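Chapter 4
What a Grip Test Can and Cannot Tell You

Before you read this chapter, find the last data sheet you were given for a gripper or a robot hand. Any maker will do. Look for the line that gives the payload, then look for the line that says how the payload was measured. In most cases the second line is missing. When it is there, it tends to say something like "power grasp, steel cylinder, vertical", and that is a test of how well the hand holds a steel cylinder. If your factory moves steel cylinders, you may stop reading and place your order.

Everyone else needs a better test, and the trouble is that better tests are slow, dull and hard to agree on. This chapter deals with comparing end effectors: simple two-jaw grippers, suction cups and hands with several fingers. Chapter 5 does the same for cameras, where the claims are wilder but the mistakes are cheaper.

4.1 The problem with demonstrations

A demonstration is a performance. I do not mean that it is dishonest. The people who give it have chosen an object they know the hand can hold, set it down the way the hand likes it, and tuned the closing speed until it works. You would do the same. But what you learn from it is that there is at least one case in which the hand succeeds, and you could have guessed that already.

Veerle Hoekstra, who ran the handling trials at Nultimdale for several years, had a simple rule for visitors with a product to sell. They could show whatever they liked for 15 minutes, and after that the objects came out of her box. The box held a bag of dried peas, a damp cloth, a roll of tape, a paper cup and a good many other things that had been awkward at one time or another. She did not tell anyone beforehand what was in it. Several firms asked for the list, and one asked whether the cloth could be left out.

Her trials are the main source for this chapter. They are not perfect, and I shall complain about them in section 4.4, but they were written down properly, failures included, and that is rare enough. 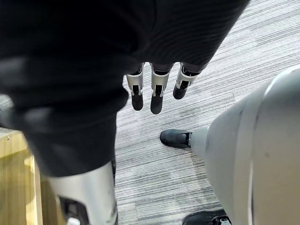 The hands in those trials fell into two groups. The Brostus and the Okton were both multi-finger hands, sold on the promise that they could do nearly anything. The Bosman was a two-jaw parallel gripper with rubber pads, and it was sold on its price. Each was given the same 118 attempts, in the same order, with the same arm behind it wherever the mounting allowed.

You may expect me to say that the cheap gripper won. It did not, quite. It dropped the peas and it crushed the cup, as one would expect of two flat pads and a fixed force. What it did do was fail in the same way each time. When the Bosman could not pick up an object, it could not pick it up on the next try either, and an engineer could plan around that. The Okton picked up almost everything once. Asked to do so again, with the object turned a little, it often closed on air.

Now, is that a fair comparison? The Okton's makers said it was not, and they had a point. Their controller had been set up for a different arm, and the delay between the command and the finger movement was longer than they intended. This brings us to the main difficulty of the whole subject.

4.2 You never test a gripper

You test a gripper, an arm, a controller, a camera, a mounting plate, a length of cable and whoever wrote the program. If the result is poor, any of these may be to blame, and if the result is good, it is very tempting to give the credit to the part you have just paid for.

Consider a hand fitted to a two-legged machine. The hand may be sound, with well-made joints and good fingertips, and still miss the object by the width of a thumb because the body has shifted its weight. On a bench the same hand would succeed. Which of these is the true score? Neither, taken alone. A bench score tells you what the hand can do when nothing else is going wrong. A score on the full machine tells you what you will get on the day. Reports that give only the first are common, and you should be wary of them - the more so when the product on sale is the full machine.

The same caution applies to coverings. Sleeves, skins and gloves change how a hand behaves, sometimes for the better. A rubber fingertip adds friction and hides poor force control. Loose cloth near a joint may get caught. If the tested hand was bare and yours will be covered, the test was of another product.

And then there is the camera. A wrist camera sees the fingers well, and it also sees whatever happens to be behind them. A controller that has been tuned against a plain floor may do badly over a patterned one. I have read a report in which two hands were compared in two different rooms, and the authors put the whole of the gap down to finger design. They may have been right. Nothing in their report allows us to say so.

4.3 What to write down

The Nultimdale sheets had a column headed "excuse". Every failed grasp had to have an entry in it, written on the spot by the person running the trial, and Hoekstra read the column before she read the scores. "Object slipped" was not accepted. "Object slipped after lift, left finger late" was.

For your own trials, record at least the following: the object and how it was placed, the force or current limit, the software version, the state of the fingertips, and who pressed the button. Record the attempts you decided not to count, and say why. If that last list is longer than you would care to show a customer, go back and count them.

Repeat the first 2 objects at the end of the session. Pads wear, motors warm up and people get tired. If the closing results differ from the opening ones, the figures in between need a second look before they go into any table.

Section 4.4 works through the Nultimdale figures for the three products, beginning with the attempts that were thrown out.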